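3.2 Kitchen items

The Usuga set mixes toy food with full-sized cookware. We wanted items that people would know on sight and could name in everyday words, so we left out specialty tools and anything that needed a label to be understood. The full list has 80 items, and 60 of them were used in the naming task.

Toy food was chosen over real produce because fruit and vegetables change colour and shape over a few days. A moulded pepper looks much the same in July as it did at the start of the work. The drawback is that toy food is often brighter and glossier than what it stands for, and we come back to this in the discussion.

The cookware is ordinary household ware. The saucepan is stainless steel with a long riveted handle, and the bowls are plain white and round. Polished metal was kept in the set on purpose – its look shifts with the lighting and with whatever is near it, and earlier lists such as Drulberg had mostly matte items. We did not polish or coat anything before use.

Names were collected in Canadian English. Spelling variants were merged, but different words were not: "pot" and "saucepan" were stored as separate answers, as were "pepper" and "chili". Figure 2 shows items from the set.

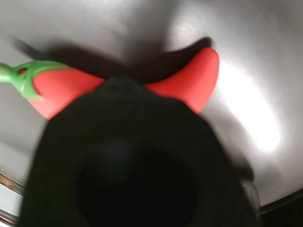
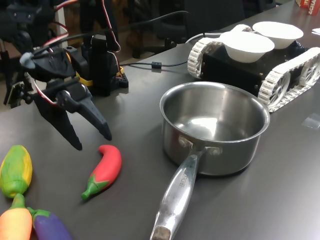
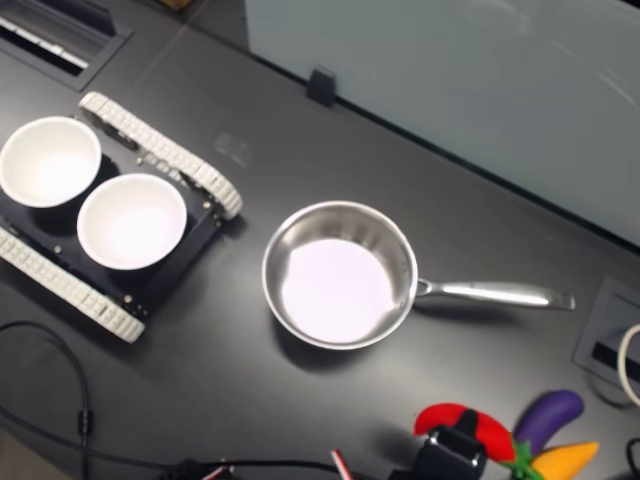
Figure 2. Kitchen items. First: toy pepper, red with a green stem. Second: stainless steel saucepan. Third: saucepan and two white bowls.

3.3 Naming task

The task was run in Odau with 202 adults. Each person typed one name per item, with no time limit, and could leave the answer blank. Blank answers were kept in the totals.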